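Robotics option, block 3 handout: handling a CPU with the arm
Notes by Birgit Bauerfeind, tidied up in a rush, tell me if anything is missing

Where we are. By June every pair should have one clean pick and place on the desktop boards, then the written report. Word limit 400, not counting the log. Sasbridge final is after that, the rules sheet is on the shelf by the door.

Last time – peg and hole. Same idea now but the part is thin, flat and easy to scratch, and there is a lot of stuff sticking up round it. Capacitors, slot latches, cables. The path in matters more than the grip.

Words you need
Socket: where the processor sits.
Retention frame: metal frame that closes over it. Open before anything else.
Lever: bent wire at the side, holds the frame shut. Don't let the fingers hook it!
Heat spreader: the flat metal top of the chip.
Substrate: the thin green part underneath. Grip by the edges, never top and bottom.

Before you start
Case flat on the bench, power lead out, side panel off.
Strap on your wrist, other end on the chassis.
Load the slow profile in Fukorico (speed 17, leave the rest alone).
Home the arm with the case NOT under it. Two groups have now done it the other way round.
Check the finger bolts by hand. They work loose.

Approach
Come in high, over the board, then down. Stop, look at the wrist view, correct, go again. Small moves. The wrist view is at an angle so left on the screen is not always left on the board, work it out on paper first if you have to.
Gripper body is much wider than the fingers. People watch the tips and forget the body, then it meets the memory slots or the graphics card.
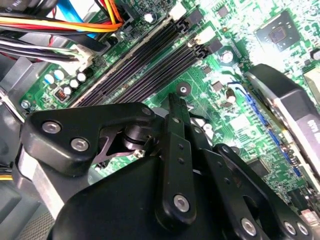
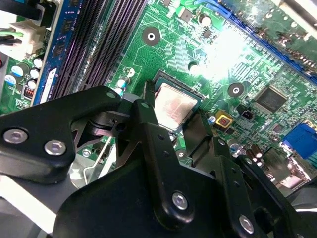
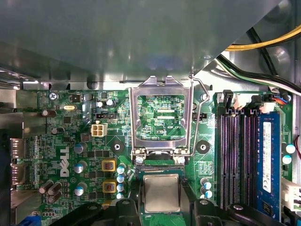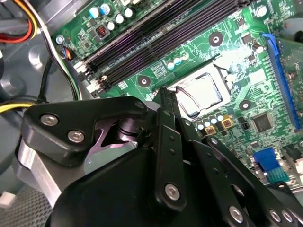

Fig. 3 Wrist views, gripper over the motherboard. Third one: chip between the fingers, retention frame open.

Grip
Close until the chip just stops shifting, then one step more. If it tilts, open and start again, do not try to save it in the air.
Lift straight up. No sideways until you are clear of the frame.

Place
Marked corner of the chip to the marked corner of the socket. Check twice.
Lower, open, back off the way you came. No pushing down with the arm, ever. If it isn't seated it is in the wrong place.
Frame and lever are closed by hand for now – the arm version is extra credit, ask first.

Glare
The board goes white under the lamp, and the metal parts are worse. Turn the lamp, not the case, otherwise your saved positions are useless. Stöcker chapter on lighting is worth reading, page 94 onwards, skip the maths.

Log
One line per try: start height, grip setting, what happend. Failed tries go in too, I mark the log as well as the result. Save it in the Lalotness folder under your pair name, not on the desktop of the lab machine.

For next time
Read section 2 again. Bring a drawing of your path, side view and top view, with the tallest parts marked on it. Pencil is fine.
Room is 334 from now on, same time. Spare fingers are in the grey drawer, sign for them please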